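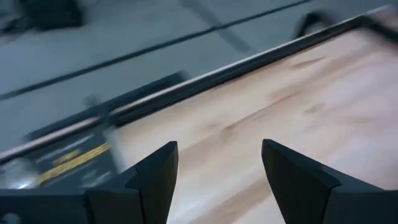
I spent most of July 2023 rewriting our bench rules for the arm cell at Skesta, and a few people asked me to share them, so I'm going to do it in posts and I apologize in advance for how long I go on!

First rule, and the one I care about most: check the fingers before every session. Tips, faces, screws. Put a wrench on each screw, please, even if you did it yesterday and even if the person before you swears they did it too.

Second: nothing goes on the table that isn't in the task sheet. No coffee, no phones, no "I'll move it in a second." We had 97 stops logged in March and 61 of them came from stray stuff in the work area, and I'll admit a few of those were my own pens.

Floor counts as well. Cases, bags and mats get a home, and cables get taped flat. I used to let this one slide and I'm a little embarrassed by how long I did.

Speed. We teach new paths at the slow setting and run them 3 times clean before anybody turns the dial up. The folks at Burkance do it more times than that, and I have a lot of respect for their patience — I just couldn't get our crew to stick to it.

Write down every finger swap. Date, initials, which pair went on. We retire a pair at 600 cycles on the Tagle jobs, sooner if the edges look tired.

Oh, and hands out until the light changes. I know, I know, everyone says it. Say it again anyway, kindly, to the new people especially.

If your shop does any of this differently I'd love to hear about it, and I still owe you all a post on where we keep the stop button.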